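Sulitz Keys 38 review: a small keyboard for people who sing and play

I've been writing songs on whatever was lying around for years (a hand-me-down stage piano with a dead B flat, a phone app, my sister's toy organ one very low winter), so when the Sulitz Keys 38 landed in my favorite little music shop last August I'd put my name on one before I had even tried it. I've had it ever since. I've written on it, taken it to open mics, dragged it through a weekend of recording with my duo, and I think I finally have something useful to say!

First, who it's for. If you play classical piano, stop reading and go buy something with a full keyboard. Thirty-eight keys is three octaves and a bit, and you'll run out of room in about one bar of anything grown-up. But if you sing and mostly need chords under your voice – left hand on a root or a fifth, right hand on the pretty stuff – it's plenty. I only bump into the top end when I get carried away on a last chorus.

The keys are mid-size, a little narrower than a real piano's, and they're springy. I hated them for the first week. Then I played the old stage piano again and felt like I was pushing furniture. You can get real soft-to-loud dynamics out of these, though the softest touch is touchy and now and then a note just doesn't sound. On a quiet ballad that's annoying. I've learned to lean in slightly more than I want to and turn the volume down a hair.

Sounds! There are eight, and four of them are ones I'd use in front of people. The felt piano is gorgeous, all thump and breath, and it sits under a voice without fighting it. The electric piano is warm and a bit wobbly, and there's a slider to make it more wobbly, which I've had to ban myself from touching. The organ is decent. The pad called Drift is the one I write with most, because you can hold a chord forever and hum nonsense over it until a melody turns up. The other four are strings that sound like a phone menu, a bell thing, a bass, and a choir I'd pay to have removed.

I covered a big dance-pop ballad with it at an open mic, slowed way down, just felt piano and voice, and two people came up afterward to ask what the keyboard was. That never happened with the old one. 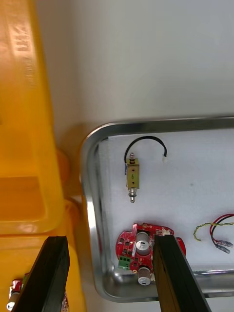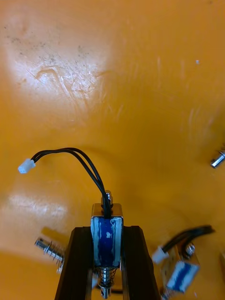
Can you run it on batteries for a whole gig?

It'll get through a normal open mic night with plenty to spare, and I've done a long outdoor set on one set of batteries, but I'd still bring the power adapter for anything over a couple of hours. The battery light only comes on when you're nearly done.

The built-in speakers are fine for a kitchen and hopeless for a room with talking in it. Plug into a real amp or the house system and it's a different instrument. The outputs are full-size jacks, thank goodness, and there's a headphone socket on the front where you can find it in the dark. One gripe – the volume knob controls both the headphones and the main output together. So if you're the kind of player who likes your own level in your ears while the crowd gets something else, you can't have that without a mixer.

For recording, I ran it straight into our interface and also over USB as a controller. The straight-in sound was clean with a tiny hiss on the electric piano that disappeared once the drums were in. As a controller it worked right away on my laptop, and my bandmate's older computer needed a restart before it showed up. We ended up keeping the felt piano from the keyboard itself on two songs, even with a folder full of fancy sampled pianos sitting there.

I should compare it to the Fanley Mini Stage, seeing as that's the other one everybody in my price range asks about. The Fanley has nicer keys, no question, and its strings are actual strings. It's also heavier, the menus go on forever, and I couldn't get from one sound to another mid-song without hitting a wrong one on the way. On the Sulitz each sound has its own button. Press it, and the old chord fades out under the new one instead of chopping off. I use that trick in nearly every set now.

The pedal that comes in the box is a flimsy square thing that slides away from you across any hard floor. I replaced it with an Imetti sustain pedal and the playing got better that same night. Budget for a pedal. Budget for a bag too, because there isn't one in the box and the corners pick up marks fast. Mine has a nice chip out of the left side from a car door.

I've had one actual problem. After a few months the middle D started sticking on humid days. I wrote to the shop, they passed me on to Aidoo, the repair place they use, and it came back fixed with no charge. It was gone longer than I'd been told, and I missed two practices, but the key has been perfect since.

Would I buy it again? Yep, same one, same color. If they made a version with separate headphone volume and no choir I'd be first in line. For a singer who wants to throw something over a shoulder and go play three songs in a coffee shop, it's the best thing I've owned, and I've written more on it since August than I did in the two years before.

I'm taking it out again next weekend with a borrowed delay pedal on the electric piano, so I'll add a note on how it handles effects once I've tried that properly.

Posted 2022-03-15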